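Zorken indexer keeps re-reading the same contract logs after restart

Posted by Kári Lauritsen in Node Operators

I run a small Zorken indexer that follows 2 contracts and writes their transfer events to a local database. It works fine while it's up. Every time I restart it, though, it goes back and asks the RPC endpoint for the last 3000 blocks, even when it was only down for a minute. My plan with Civell has a daily request limit and I'm hitting it by early afternoon.

I have checkpoint saving turned on in the config and the checkpoint file does exist. Its timestamp changes while the indexer runs. Is there a setting I'm missing, or is the re-read on purpose?

Halima Iyamu

Partly on purpose. On startup the indexer compares the block hash in the checkpoint with the one the endpoint returns for the same height. If they don't match, it assumes a reorg and rewinds by the full rewind depth. The default depth is 3000, so that's the number you're seeing.

The usual cause is that the checkpoint is written at the chain head, before the block is final. By the time you restart, that block may have been replaced.

What I'd do, in this order:

1. Stop the indexer and make a copy of the checkpoint file.

2. Set the checkpoint to follow the finalized block instead of latest. You will lose nothing in the database, it only changes where the restart begins.

3. Lower the rewind depth. I use 400 and haven't had a gap.
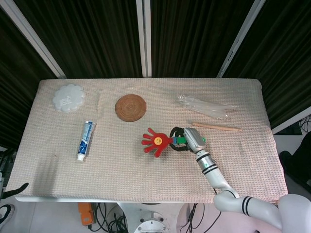

4. Start it again and watch the first lines of the log. You want to see "checkpoint matched" followed by a single range request.

If it still says "hash mismatch" after that, post the log lines here with your API key removed.

stekden_user

had the same thing, just switched endpoint and it went away. didn't look into why

Kos_node

Halima's steps are right for the current version. On older ones the finalized option is ignored without any warning, so check your version before step 2. Also make sure you don't have two copies running against the same checkpoint file. I did that for most of December and they kept overwriting each other.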